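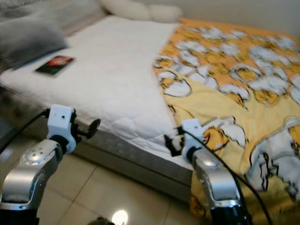
A yellow blanket over a white quilted mattress pad.

Spirit levels: buying one, checking it and not believing it too quickly

Home > Workshop > Measuring and marking
3,173 reads

I own more spirit levels than I have straight walls. Some were bought, one was inherited, and one came free with a set of shelf brackets and has been lying to me ever since. The tips below are what I've picked up from using them on shelves, worktops, a shower tray and a garden gate that I would rather not discuss.

If you only want to know which level to buy, get a 600 mm box section one with solid vials from a shop that will let you take it out of the packet. The rest of the page is for people who have already bought something else.

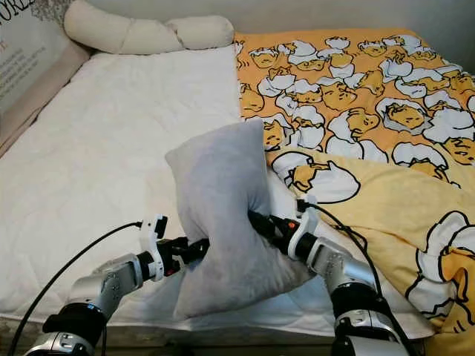 Words: Alfie Crabtree
Filed under: hand tools, Birnham workshop notes

Check it in the shop

Put the level on the nearest shelf. Wait for the bubble to stop moving and remember where it sits between the lines. Now turn the level end for end, so the left end is where the right end was, and put it back in exactly the same spot. The bubble should settle in the same place as before, as you look at it. If the shelf slopes, the bubble will be off to the left both times or off to the right both times, and the level is fine. If it's off to the left and then off to the right, the level is wrong and you should put it back on the hook for somebody less annoying than you.

The shelf doesn't need to be level for this. Plenty of people think it does and go looking for a level surface to test their level on, and I'd love to know what they use to find one.

Do the same for the plumb vial against a door frame or a wall. Hold the level upright, read it, then spin it so the opposite edge is against the same bit of wall, keeping the same end at the top. Mark the wall lightly at both ends of the level if you're at home. Don't do that in Bickerstaff, they get upset.

I tested a Cendska and a Flurna this way before buying the second. The Cendska I looked at had a good horizontal vial and a plumb vial that thought the whole building was falling over. Another one from the same hook was perfect. So test the one you're going to carry to the till, and don't swap it for one with a cleaner label.

Length

A long level is more use than a short one for anything long, and no use whatever inside a cupboard. 600 mm covers most household jobs. 1200 mm is lovely for worktops and door frames and will knock over every mug in the room while you turn round with it. The little torpedo levels (225 mm or so, pointed at the ends) are for pipes, electrical boxes and small frames, and people who hang a two-metre shelf with one get a shelf they can race marbles on.

If you only have the short one, set it in the middle of a straight piece of timber and use the pair together. Sight down the timber first. It's probably not straight. Keep going through the pile until you find one that is, write LEVEL BOARD on it in big letters, and hide it from anyone who burns things or stirs paint.

Reading the bubble

Look at it square on. Most of the arguments I've had about whether something is level were two people standing in different places looking at the same bubble. For horizontal work get your eye at the height of the vial, even if it means kneeling, and close the eye you trust less.

The inner edges of the two lines are what matter. On most levels the bubble just fits between them. On a cheap one there may be a bit of air either side, and then you have to judge the gaps by eye. In warm weather the liquid swells and the bubble gets shorter, in a cold garage it grows, and neither of these moves the middle. Compare the gaps at each end and ignore the length.

Give it time, too. Bring a level in from a freezing van and it'll need a few minutes before it settles down to anything sensible. So will you.

Wipe both faces

A dried blob of plaster or tile adhesive on the working edge is as good as a wedge. I once re-hung a cabinet twice before finding a crumb of grout stuck to the underside of a level that cost more than the cabinet door. Run your thumb along both edges before you put it down. If something's stuck, soften it with warm water and push it off with a plastic scraper or an old loyalty card. A steel scraper will leave a burr, and then you've got a permanent crumb.

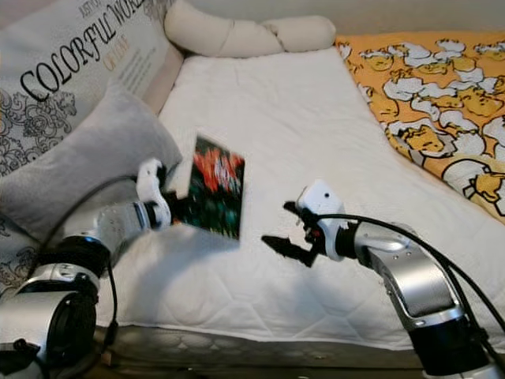 Magnets

Handy on steel posts, radiators and washing machines. Elsewhere they collect every loose screw and curl of swarf in the toolbox and hold it on the exact face you were hoping to keep clean. If yours is magnetic, press a lump of sticky tack along the strip and pull it away, and the filings come with it. The magnets don't affect the bubble, whatever you may have heard at the trade counter.

Apps and digital levels

The level on your phone is all right for checking whether the fridge leans. It's only as flat as the phone, and most phones have a camera sticking out of the back like a small kerb, so stand it on its long edge if you must. Take the case off.

Digital levels are very good for setting a particular slope, a waste pipe for instance, where "a bit downhill" isn't enough of an instruction. Calibrate before each job. It involves the same end-for-end turn as before, with beeping. Take the battery out if you're putting it away for the winter.

When level looks wrong

In an old house you can hang a shelf dead level and have every visitor tell you it's crooked. The ceiling slopes, the skirting slopes the other way, and the shelf is the only honest thing in the room. Over a short run near the ceiling I split the difference and keep quiet. Worktops, cookers, shower trays and anything with a pool table's temperament get done properly, by the bubble, and the visitors can lump it.

Storage

Hang it by the hole in the end or lay it flat. Don't lean it in a corner where it'll slide down and land on its end cap at three in the morning. After any decent drop, do the turn-round test again before you trust it with anything.

Old levels with timber bodies usually have a vial held in by small screws under a brass plate, and these can be adjusted a quarter turn at a time. Modern vials are mostly glued and can't be. Mine with the bad vial is now used for stirring masonry paint.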